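Keeping a kitchen robot running: a talk with the technician who looks after the Wada cell 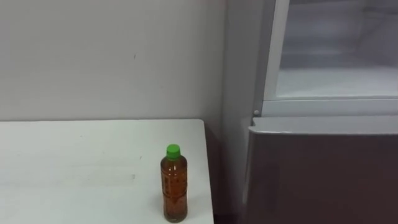 Setting up the station

The Wada cell takes up one corner of a test room at Tredance, a small firm that builds mobile robots for household chores. It has a white table, a refrigerator beside it, and whatever drinks are on the schedule for that day. The robot has a head with a camera in it, two arms, and a wheeled base that locks to the floor when it works. Its job in this cell is to take a bottle from the table and put it in the refrigerator, or the other way around, as many times as the plan calls for.

The technician who looks after it has been on the job since May of last year. Before that she repaired vending machines. She asked that her name be left out and said the work would be easier to talk about that way.

Her day starts at 7:30, an hour before anyone runs a trial. The first thing she checks is the table.

"The table moves," she said. "It has four feet and a smooth floor under it, and people lean on it. I have tape on the floor for each foot. If a foot is off the tape, I put it back, and then I check the gap between the table and the fridge with a block I cut for it. I don't use a tape measure for that anymore. The block either goes in or it doesn't."

The gap matters to her more than the rest of the layout. The robot's elbow swings out on that side when it reaches for the upper compartment. In the first weeks the table stood tight against the refrigerator, and the elbow cover rubbed on the table edge until the cover cracked. Moving the table over gave the arm some room and also gave dropped caps a place to roll.

"I fish them out with a stick," she said.

The refrigerator needed some work too. The shelves came out of the upper compartment, and they are stored in a cupboard down the hall. She said the plan is to put one back when the robot can place a bottle on the bare floor of the compartment without tipping it.

"People see it empty and ask me if it's broken. It cools fine when I plug it in. We mostly run with the top open, so I leave it off."

Bottles and weight

She buys tea in plastic bottles, 500 milliliters each, and keeps a case under her desk. Full bottles are used for most trials. A full bottle stays where it is put, and an empty one can slide when a finger brushes it. When a bottle has been dropped a few times it goes soft at the shoulder, and she takes it out of use.

"You can't tell from across the room," she said. "You have to pick it up and squeeze it. If it gives, the grip force reading comes out low, and then somebody spends the afternoon looking for a problem in the gripper."

She stands the bottle close to the refrigerator side of the table for the short reach and toward the far side for the long one. There are 13 marked positions in the written plan, but none of them are drawn on the tabletop. An earlier version of the cell had pencil crosses on the white surface. The camera picked them up, and the engineers wanted them gone. Now she sets the positions with a clear plastic sheet that has holes in it, and she lifts the sheet off before the run.

The tabletop gets wiped with plain water. She tried a spray cleaner for a while and stopped. It left a shine that showed up as a bright patch when the ceiling lights were on full.

"Some smudges don't come off and I leave them. Scuffs are the same. A kitchen table has scuffs."

Checking the camera

The head camera is checked every morning and again after lunch. She has a printed card with a grid, and she holds it at the back edge of the table while the software compares what it sees with what it expects. If the numbers are off by more than the limit, she runs the full calibration, which takes 35 minutes if nobody walks through.

The neck is the usual cause. It tilts and turns on two small gear motors, made by a supplier called Stida, and the tilt motor has a set screw that works loose. She found it by accident when the camera passed its check in the morning and failed it after lunch for a week.

"I calibrated it every time it failed, and every time it was good for a few hours. I should have put a hand on the head first. It rocked. You could feel it. I took the back cover off and the screw was turned out far enough to see threads."

She cleaned the screw, put thread lock on it, and painted a line across the head of the screw and onto the housing. Now she takes the cover off once a week and looks at the line. It has moved once, and she replaced the screw.

The arms are parked behind the robot's shoulders for the camera check. She prefers it that way. With the arms forward, a cable bundle can pull on the neck a little, and the reading she gets is for a position the robot doesn't use when it is looking for the bottle.

A bad bearing

The longest repair so far was on the right wrist. The arm had started to stop short when it carried a bottle toward the compartment. The log said the joint was drawing too much current. The engineers lowered the speed, and that kept it going for a couple of days.

"Then it started to click," she said. "I have heard that click in vending machines. I said it was a bearing, and we ordered one."

She did the repair on a bench at the other end of the room. The wrist comes off with six screws and two connectors. She takes pictures of the connectors with her phone before she pulls them, and she puts the screws in a muffin tin in the order they came out. The old bearing had a flat spot she could feel by turning it on her finger. Pressing in the new one was quick. Getting the cable back through the middle of the joint took most of the evening.

"The cable sleeve is a Feltska part and it's a good sleeve, but it's stiff. I warmed it up with a hair dryer. I don't know if that's in the manual. I haven't found the page if it is."

Once the wrist was back on, the arm ran 350 cycles with no bottle before she would let it carry one. She stayed in the room for the first part and listened. The current stayed level, and the speed was set back to normal the next morning.

The bearing for the left wrist is in a drawer. She has 3 of them now and would like a few more, as delivery is slow.

What she writes down

There is a log on the computer, and she fills it in, but she also keeps a paper notebook on top of a cabinet by the door. Every line has the time, what she touched, and what it was like before she touched it. She said the last one is the part people skip.

"If I tighten a screw, I write down how loose it was. A quarter turn, half a turn. If you only write 'tightened screw,' then in a month you have ten lines that say the same thing and you don't know if it's getting worse."

She has asked for two changes to the cell. One is a heavier table that won't shift. The other is a strip of foam to close off the bottom of the gap, below where the elbow goes, so the caps stay out in the open. The foam has been approved. The table is still being discussed, and for now she checks the tape and the block each morning and writes down which foot was off.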